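3. Study area and methods

3.1. The two towns

The study was carried out in Zevarville and Stoltirgate, two small towns on the same rural highway. Both lost their last full-size supermarket in the ten years before the survey. In Zevarville the building was taken over by a farm supply dealer. In Stoltirgate it was torn down, and the lot is now used for parking. Residents of both towns are left with a few small grocery and general stores, a gas station shop, and whatever they can bring back from the county seat, 25 miles from Zevarville and slightly farther from Stoltirgate.

Earlier work on rural food shopping has mostly looked at distance. A household is counted as poorly served if the nearest supermarket lies beyond a set limit, and small stores are either left out or treated as all alike. We took a different starting point. Most people in our two towns own a car or can get a ride, and nearly all of them make a large shopping trip at least once a month. What we wanted to know was what they buy between those trips, where they buy it, and how the layout and stock of the small store affect the choice.
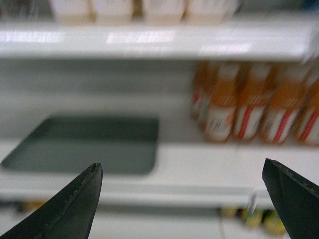

Small stores also differ in how much they carry of any one thing. A store with one short wall for dry goods has to choose between several brands of the same item and a wider range of items. The owners we spoke to made that choice in different ways. Two said that they let the wholesaler decide. One had kept the same order sheet for years and changed it only when a regular customer asked for something.

3.2. Household survey

A paper questionnaire was mailed to every household on the water billing lists of the two towns. A second copy went out in June to those who had not replied. We received 239 usable forms. Of these, 130 came from Zevarville and the rest from Stoltirgate. Forms were left out if the page on weekly spending was blank or if the person filling it in had lived in the town for less than a year.

The questionnaire asked for the number of trips to each store in the past two weeks, the main reason for each trip, and the goods bought. Goods were grouped into fresh food, canned and bottled food, drinks, cleaning supplies, and other. We also asked whether the person had left a store without something they had come for, and what they did next. The last question was open, and the answers were coded by both authors separately. Where the codes did not match, we read the answer again together and agreed on one.

Older residents are overrepresented. This is common in mail surveys, and we did not weight the results. Readers should keep it in mind when looking at the figures on walking trips, as retired people in both towns walk to the store more often than people who work.

3.3. Store visits

Each store was visited twice, once in the morning and once late in the day. At each visit we drew a floor plan, measured the shelving, and recorded the height of every shelf that held goods for sale. We noted which goods could be reached from a wheelchair and which were kept behind the counter. Gaps on the shelves were recorded as well, though a gap is hard to read. It may mean that an item has sold out, that it has been dropped, or that the space is being saved for a delivery.

Shelf height turned out to matter more than we had expected. In the open answers, several people wrote that heavy goods were kept too low. Bottled drinks and cans are often placed near the floor, where a fall does less damage and the weight keeps the unit steady. For a customer with a bad back or a weak grip, the same arrangement is a reason to wait for the monthly trip and have someone else do the lifting.

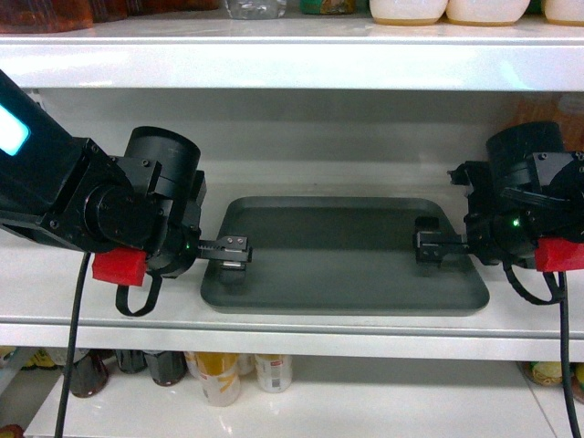
Figure 2. White shelving on three levels, with bottles and cans on the lower shelf.

We therefore added shelf height to the store record as a separate item and went back to the first stores to fill it in. Heights were sorted into three bands: below the knee, from the knee to the shoulder, and above the shoulder. Goods standing on the floor or on pallets were put in the lowest band.

3.4. Interviews

Interviews were held with 21 residents who had ticked a box on the questionnaire saying they could be contacted. Most took place in their homes. They lasted from half an hour to a little over two hours and followed a loose guide. We asked people to walk us through their last three purchases in town, starting with what had made them go out.

Many of the answers had little to do with price. People knew that the small stores charged more and had mostly stopped comparing. They talked about opening hours, about whether they would have to stand in line, and about who was likely to be at the register.

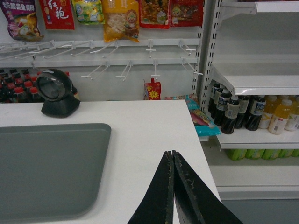
The counter came up often in this part of the interviews. In the smaller stores it is the one place where customers stop, and some people said they timed their visits to meet a neighbor there. Others went at quiet hours to avoid exactly that. One woman in Stoltirgate bought her medicine and her wine in the county seat, and everything else in town.

Interviews were recorded and typed up by Nataša Delić. Doina Milošević carried out the store visits and drew the floor plans. Names of residents and stores have been changed or left out, and the two quotations from store owners in Section 4 are used with their permission. The last interview was completed on July 11, 2019.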